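Bench notebook, Medura room, two-arm table
06/01/2019

Sweeping task, second stretch of collecting. I'm writing this up while it's still in my head, so it's going to jump around a bit. Sorry to whoever reads it for the settings only – they're near the bottom.

First the number, since that's what Ketora will ask for. We have 75 episodes in the folder as of tonight. The target for the first training run is still 300, and I still think we can get there without rushing, if the reset stops eating our lives. I marked 12 of the 75 as "do not train" and I'll explain those further down. They stay in the folder with the flag on them. Please don't delete them, I want to look at them again when we have a policy that fails in some interesting way.

The task as it's written on the card: crumbs and sponge bits on the mat, pick up brush, sweep onto dustpan, tip into the trash bag on the correct side. Pale lumps go left, sponges go right. The brown nugget goes right too, with the sponges, and this needs to be in writing somewhere because I've now heard it argued both ways at this very table. It's shaped like the lumps, so a sensible person puts it with the lumps. But we decided on right back in February, every episode from the first stretch has it right, and if we flip now we'll be teaching the thing to toss a coin. Right bag. It's final until somebody wants to relabel everything.

I do like having one odd piece in there, by the way! If everything could be sorted by shape alone, we'd learn nothing about whether the model looks at color. It's just annoying for the humans.

About the left-right naming, again: "left bag" and "right bag" in the task card mean left and right as seen from the head camera. "Left arm" and "right arm" mean the robot's own. When you stand across the table, the robot's left arm is on your right, and everyone gets this wrong in the notes at least once, me included. I went back over my own log and found two episodes where I'd written "left arm sweeps, left bag" and had to watch them to find out which left I meant. New rule for the log: say "head view" or write the arm as L or R in capitals. Nothing else.

Staging for the overhead shots has the pan in the middle with the brush in line below it, so both handles are along the center and each arm has the same distance to go. 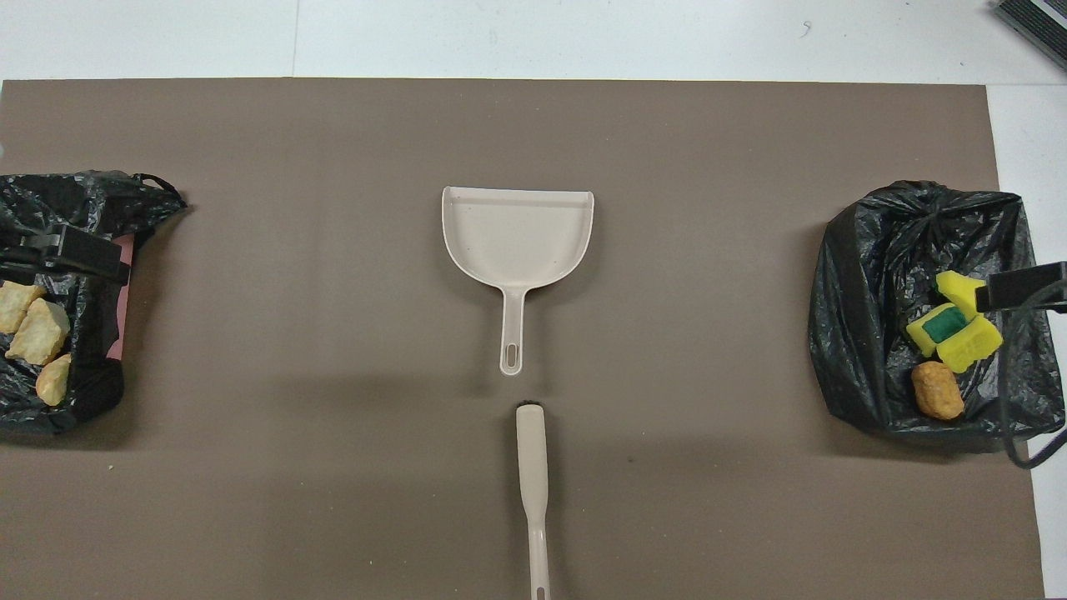 I've gone back and forth on how strict to be with that. In the first stretch we were very strict, pan dead center, brush dead straight, same spot every time, and the practice policy that Ketora trained on it was lovely as long as you put things in the same place every time. Shift the brush by the width of a hand and it closed on air, very confidently, and then swept with nothing. We laughed, but that was our own fault. It had never been shown a brush anywhere else.

So this time I'm mixing it. One block with everything lined up, then a block where I push the pan and turn it a little, then a block where the brush starts out on the far side of the pan, and so on. I'm keeping the blocks at nine episodes each, and after each block I stop and watch one back at full speed before starting the next. It sounds like a lot of stopping. It saved me tonight, though: in the third block the time stamps from the arm and the overhead camera had drifted apart and I only caught it in the playback, where the brush seemed to be moving the sponge before touching it. I restarted the Cenov recorder and it was fine after that. I have no idea what caused it and I'd love for somebody to look at the log. That block is most of the 12 that got flagged, plus three others:

One where I dropped the brush and picked it up again by the bristle end. Funny to watch, but I don't want it learned.

One where I tipped the pan and a sponge piece bounced off the rim of the bag and I chased it across the mat for ages. I was torn on this one. Recovering from a mistake is exactly what we want more of, but I was tired and my chasing was bad, lots of little jerky pokes, so it's flagged.

One where I just forgot which side the brown nugget goes. See above.

On driving the arms. I've found that I sweep much better if I don't try to copy what I'd do at home. At home I hold the brush at a slant and flick. With the gripper, flicking sends the light pieces flying straight over the pan, and the arm lags a hair behind my hand, so by the time I see it, it's too late to fix. What works is holding the brush straight up and down, coming in low behind the piece, and pushing slow and steady until it's well past the lip of the pan. Long strokes. Boring strokes. The lumps roll a bit on the mat and the sponges don't, they drag and then hop, and you need to press down slightly more for the sponges than you'd think.

Grip height also matters more than I'd guessed. If you grab the handle near the top, the bristles swing when they hit something heavy. If you grab lower, it's steady but the gripper gets in the way of the overhead view and you lose sight of the piece right when you need it. I've ended up on the high grip with a slower push. Both are allowed, I'd rather have some of each in the data, but please write down which.

And then there's the other arm. For most of the sweep it isn't doing anything, and in the first stretch we all parked it wherever it happened to be, so the idle arm is in a different pose in nearly every episode. I'd like us to stop that. Bring it back up over the rear corner of the mat, open, and leave it there until it's time to deal with the pan. It's out of the way of the side camera from there, and the start of the next move is always the same short reach.

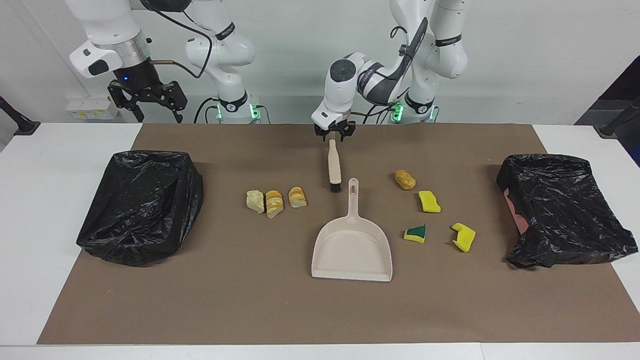 A note came back on the shared copy from the Cenov side: I don't agree with fixing the idle arm's pose. If it's always parked in the same spot, the model will use the parked arm as a clue for what stage it's in and won't bother looking at the mat. Vary it a little, on purpose, within a box of maybe a hand's width. Also, please don't go straight to the high grip for everything. Our earlier sweeping set was nearly all high grip and the policy never learned to press down on anything.

OK, fair, both points. I'd been thinking of the parked arm as noise to get rid of and hadn't thought of it as a giveaway. I'll try the box idea tomorrow and put a bit of tape on the wall so I can judge it from where I stand – no wait, tape on the wall will be in the side view. I'll do it by eye. And I'll alternate grips by block, high then low, and see whether my low ones get any less clumsy.

Resets. This is what really slows us down. An episode is short, but then there's fishing the pieces out of the bags, straightening the plastic, putting the pan and brush back, scattering the pieces, and checking that none of them is stuck under a fold of the bag. The bags themselves are the worst of it. They're slippery, they sag into the box underneath after a few tips, and once the opening has sagged the pan catches on it. I've been pulling the rim back open between episodes and replacing the whole bag once it's too crumpled to stay put. Thicker bags would help. I asked Voß for the heavy kind and they have them, just not in black, and I don't want to change the color halfway through a set. Maybe we do change it, on purpose, for the last part. Write down your opinion if you have one.

Scattering by hand also has a habit built in. I watched a few starts in a row and I always put the sponges on the side nearer their own bag and the lumps nearer theirs, without meaning to. It makes the sweep shorter, and it also means the model could sort by which half of the mat a piece is on and look brilliant. So from the next block on, every second episode has to have at least one piece on the wrong side. I'm going to draw up a little list of start positions and just go down it, so that it's not left up to my hands.

Settings, for the log:
Recorder: Cenov, restarted after the third block, no changes to the config.
Views used: head, side. Both checked at start and after the restart.
Arm speed limit: same as the first stretch.
Mat: the brown one, same as before, wiped down.
Tools: beige pan and brush, same pair.
Pieces: pale lumps left, sponges right, brown nugget right.
Drivers: just me tonight.

To do before the next session:
Look at the recorder log for the drift.
Write the list of start positions, with wrong-side starts marked.
Put the nugget rule on the task card in big letters.
Ask Ketora if they can run a quick training pass on what we have, minus the flagged ones. I know it's small. I just want to see whether it reaches for the brush in the shifted blocks or closes on air again, and I'd like to find out before I've driven another couple hundred of these.
Order more bags.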